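# Pre-session checklist, hand-object wiping recordings (with my comments)

Filled in 2021-07-03, room setup B. Marietjie Swanepoel asked me to write the comments out properly this time, so sorry in advance, I ramble. 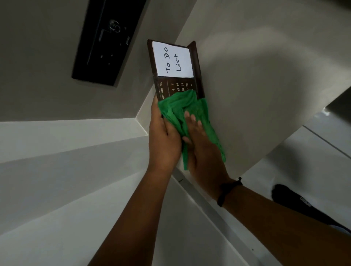
## 1. Person and clothing

- [x] **Sleeves pushed up past the wrist.** Fine. The wrist tracker drifts when cuffs cover the joint.
- [x] **Jewelry noted on the sheet.** Thin black bracelet on the right wrist. I left it on! Our February round showed that thin bands don't shift the wrist keypoint enough to matter, and people hate taking them off. Chunky watches still come off.
- [x] **Head strap snug, no pinching.** Ask, then ask again after two minutes. People are polite the first time.
- [ ] **Neck break timer set.** Missed it. See section 5.

## 2. Object and cloth

- [x] **Object has nothing sharp or cracked.** Ran a finger along every edge of the desk calendar frame. Smooth all over.
- [x] **Loose parts checked.** The "To Do List" card is only tucked in, so it can slide. I'd call that acceptable (it's paper, it can't hurt anybody), but please log it as a movable part. Bresis, our segmentation script, treats the card and the frame as one rigid body unless you tell it otherwise, and then the pose estimate goes wandering off.
- [x] **Cloth is a plain color that stands out from the object.** Green against dark brown, love it. The gray one we tried first kept melting into the walls.
- [x] **No cleaning spray.** Cloth only in this protocol. If you want spray, that's a separate risk form.

## 3. Room

- [x] **Wall switches and fittings out of the work area.** There's a black panel on the wall above and left of the calendar when you hold it up high. Nobody needs to touch it for this task, but tell the person it's there and that damp hands stay away from it.
- [x] **Walkway clear.** Had to shove a box under the bench. Back it went.
- [ ] **Lighting even.** Not really. There's a big soft shadow on the wall beside the calendar, and the glossy frame doesn't help. Safety-wise no issue, data-wise a small headache. I'm leaving this box open until somebody tries the second lamp.

## 4. Robot side (replay on the Junow arms)

- [x] **Emergency stop tested, both buttons.** Pressed each one with the arms moving at low speed. Both stopped.
- [x] **Grip force limit loaded from file.** Check the number on the screen, don't trust the file name. I got burned by that once and I'm still a little sore over it.
- [x] **Left arm holds, right arm wipes.** Matches what the person does: left hand gripping the frame from underneath, right palm pressing the cloth against it. If you mirror the demo, mirror the limits too!
- [x] **Cloth tail clear of the wrist joints.** Please take this one seriously. A bunched cloth leaves a tail hanging between the hands, and on a human that's nothing. On the arms it's a snag hazard. I now fold the cloth once before replay.
- [ ] **Nobody inside the tape during replay.** Tape is peeling at the door end. Needs redoing before the next run.

## 5. Comments on the method

The idea we're testing with Trindade (the new policy) is that watching the holding hand teaches as much as watching the wiping hand. We trained on 3661 short clips, then replayed on objects the policy hadn't seen. With both hands labeled it dropped the object in four of 21 trials. With only the wiping hand labeled it dropped it in six. Small difference, small sample, and I wouldn't put it in a talk yet, but the drops did look different to me: softer, lower down, mostly at the turn.

The steep upward view is where I'd like to see more clips. People lift things over their heads to get at the underside, the camera tips way back, and suddenly half your picture is wall. Pradora (the old tracker) lost the left hand a lot in those. It's also tiring on the neck, hence the timer I forgot. Four minutes, then a break, no exceptions, and that includes me.

## 6. Still open

- Neck break timer: tape a reminder to the laptop
- Second lamp
- Floor tape at the door end
- Decide whether the card gets its own label in Bresis or we glue it down (I vote label)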